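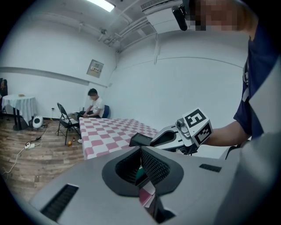 Checked tablecloths are back at Mimetstead hall

15 Oct 2023

If you've been in the hall at Mimetstead this week you'll have spotted the new look already. The tables are getting cloths again! Pink and white check, and long enough to hang down properly along the front, so the scuffed old edges are out of sight at last.

I went along for a nose (and a sit down, I'll admit it) and I have to say it makes a huge difference. The bare tops always made me think of school exams. With a cloth on, even a plain rectangular table with a blue chair behind it looks like somewhere you'd happily stay for a second cup of tea.

The fabric came off a 37 metre roll from Ehlers, the market stall people over in Wikeck, who let it go cheap as the end of a line. That's enough for 10 cloths with a bit left over, and there's talk of bunting if anyone can face the sewing. I can't, before you ask. My last attempt at a straight hem is still in a drawer somewhere.

They're wipe-down on the top side, so spilt squash shouldn't be a disaster, but please don't put hot pans straight on them. There are cork mats in the cupboard by the sink, second shelf, behind the big teapot. If you hire the hall, the cloths are included and there's nothing extra to pay. Just shake them off outside and fold them in 4 when you've finished, and leave any really mucky ones in the bag under the hatch.

The first big outing for the full set will be the December lunch, which is already filling up nicely. Tickets are at the hall door on coffee mornings or from the post office in Wikeck. I've bagged a seat near the radiator, so hands off that one!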